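Search this site Go

Robotics Club Takes On the Dirty Dishes
Nov 6, 2020

The Hinojosa robotics club has picked its project for the year, and it's a fun one: teaching a pair of robot arms to clean up after lunch! The team calls the setup Wirkent, and 23 students have signed up to work on it.

They practice on real plates with real food residue, with both arms working over a teal tray and a black one.
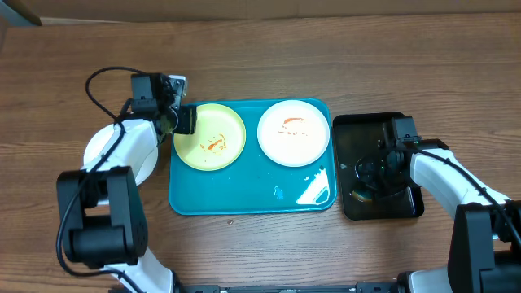 Every member gets a turn at the controls, and the club hopes to log 400 practice runs before the November showcase. Each run is capped at 2 minutes, so the line moves fast and the cheering gets loud.

The showcase is open to families, and there are 30 seats. Come see what these kids have built!

Contact us | © 2020 Hinojosa Robotics Club | Back to top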